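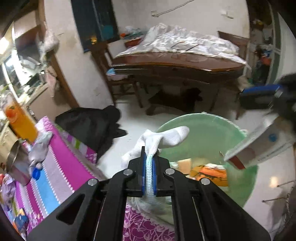 A gripper is the part of a robot that holds things. It does the job your fingers and thumb do when you pick up a pencil. The Javby hand-held gripper has two fingers that stay parallel, so they face each other squarely as they open and close. It is sold as a teaching tool: a person carries it, squeezes it shut and records how the job is done, and a robot arm with matching fingers learns from the recording. A white sock is a good test piece. The two blue grip pads press on the ribbed cuff from both sides, and the toe of the sock is left to fold over on its own, towards the rim of the green basin.

## What is in the kit

The Javby kit is put together by a company called Ploner. It contains:

- two hand-held grippers, one for each hand
- four spare grip pads
- a charging cable
- a memory card
- a printed guide, 59 pages long

Each gripper weighs 354 grams, a little less than a full can of soft drink. The trigger is sized for an adult hand. Ploner recommends the kit for ages 12 and up, with a grown-up nearby.

## Why socks are hard

A wooden block has one shape. If a robot knows where one corner is and which way the block is turned, it can work out where the other corners are.

A sock has no fixed shape. It can be flat, bunched, twisted or inside out. When you lift it by the cuff, the rest of it hangs and bends, and the bend changes every time you move. Engineers call things like this *deformable objects*. Towels, plastic bags, shoelaces and pyjamas are deformable too.

The colour can also cause trouble. A white sock on white tiles is difficult for a camera to pick out. The same sock against a green basin has a clear edge.

## How the fingers hold on

Two things stop the sock from slipping.

1. **Squeeze.** The fingers push towards each other. This push is a force.
2. **Friction.** The pads rub against the fabric and resist sliding. Smooth metal has less friction against cotton than a soft pad does.

More squeeze gives more friction, up to a point. Too much squeeze can damage a soft object such as a ripe plum. The Javby gripper has a spring inside the handle that limits how hard the fingers can close.

Try this at home. Pick up a sock using two metal spoons, one in each hand. Then wrap a rubber band around the bowl of each spoon and try again. Note which way takes less effort.

## What gets recorded

While you work, the gripper saves three kinds of information:

- pictures of what is in front of the fingers
- how far apart the fingers are
- how the gripper moves and turns

One try at a job is called a *demonstration*. Picking up one sock and putting it in a basin is one demonstration. The memory card holds 200 of them. After that you copy the files to a computer and clear the card.

One demonstration does not teach a robot very much. Karlijn Jacobs, who wrote the guide, suggests 2,000 demonstrations for a sorting job, made in different rooms and with different light. Real homes have beds, chairs, bags and pets in them, and a robot trained only at a bare desk may do poorly there.

## What we liked and didn't like

The pads grip thin fabric well and can be changed without tools. The second gripper is useful for jobs that need two hands, such as opening a bag while something goes in.

The handle is wide. Our younger tester, Kobe Dijkstra, needed both hands to close it and stopped after ten socks. Small, flat things are also awkward – a coin on a tile floor took many tries. The guide uses the word *calibrate* on page 3 and explains it on page 41. (It means checking the gripper's measurements against a known size and correcting them.)

## Words to know

**Deformable:** able to change shape when pushed, pulled or lifted.

**Demonstration:** one recorded try at a job, from start to finish.

**Force:** a push or a pull.

**Friction:** the resistance when two surfaces rub together.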